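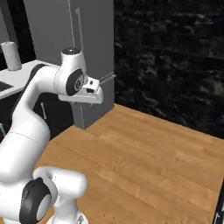

White robotic arm over a wooden floor. Rendering.

Tilodholm Public Library to Stay Open Late All Through December

TILODHOLM - Night-shift workers, students with finals and anyone who just wants a warm chair after supper will have somewhere new to go this December. Tilodholm Public Library will keep its doors open until 11 p.m. every night of the month except the two holiday evenings, and the whole building is included: the stacks, the study rooms, the children's corner and the music listening booths on the second floor.

The late hours grew out of a survey sent home with water bills last spring. The library got 3,083 replies, far more than it had hoped for, and the most common request by a long way was for later evenings.

"I read every one of those cards at my kitchen table, and I loved it," said Glenys McKinnon, library director. "People wrote on the backs. They drew maps of where they wanted the lamps! One woman told us she gets off work at 8:40 and has not been inside a library on a weeknight since she moved here. We can't wait to meet her."

The month includes 27 free evening events, most of them small and all of them open without a library card. Highlights include:

Soup and Short Stories, with bread from the Kobori bakery on Mill Street. Bring your own mug.

Homework Late Shift for middle and high school students, with math and chemistry tutors until 9:30 p.m.

The Long Listen, a full album played from start to finish in the Zomoria Room, chosen each time by a different Tilodholm resident.

Repair Your Paperback, a hands-on class in fixing loose pages and tired spines. Space is limited to 34 people, so please sign up at the front desk.

Clem Tuhiwai, who runs evening programs, will open the month with a read-aloud of ghost stories from the river towns. He has been collecting them for years and has finally agreed to do the voices.

"My favorite time in this building has always been after dark, when the heat is ticking and you can hear somebody turn a page two rooms over," Tuhiwai said. "Now everyone gets to have that."

The library is also adding some 600 new titles to its shelves ahead of the late hours, with a big share going to large print, graphic novels and cookbooks. Extra staffing is paid for by a grant from Vimance, and the Route 4 bus will make its usual last stop outside the library at 11:12 p.m.

The full calendar is posted at the front desk, and printed copies can be mailed on request. Parking behind the building is free after 6 p.m. Enter from the alley side.

Media contact: Glenys McKinnon, Tilodholm Public Library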